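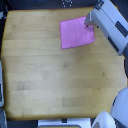 Benavides Rural Mobile Coverage Project
Progress report to Cirari, July

1. Status of works

The fixed wireless and mobile upgrade now covers 29 of the 54 sites in the funded program. Two sites were deferred from the previous period, both for access reasons. Civil works at the remaining locations are proceeding in the order agreed at the last review, with the northern cluster first.

Backhaul for the Bovus ridge tower was moved from microwave to fibre after the path survey found tree growth across the line of sight. The change adds trenching along the council road reserve. The permit has been lodged and the duct is on order.

2. Connections

Active services stand at 2,052. Growth was strongest in the townships where the older 3G cells had been the only option. Take-up on outlying farms is slower, mainly where an external antenna has to be fitted before the service will hold indoors.

Jenő Borbély has revised the installer notes to include antenna height and cable run limits. Installers are asked to record signal readings at the mast and again at the router.

3. Power and resilience

Battery cabinets supplied by Vulent have been fitted at all completed sites. Discharge testing is under way. Results will be attached to the next report, together with the alarm logs from the operations centre. 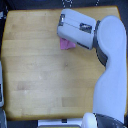 Will the fibre change at Bovus ridge affect the total budget?
The extra trenching will be met from the contingency line, and no additional funding is sought this period. The microwave equipment already purchased will be reused at a site in the southern cluster.

4. Next period

Demyd Kuzmenko will submit the revised site schedule once the road reserve permit is issued. Drive testing of the northern cluster follows, then handover to the carrier. The asset register is to be updated before the first claim for that cluster is made.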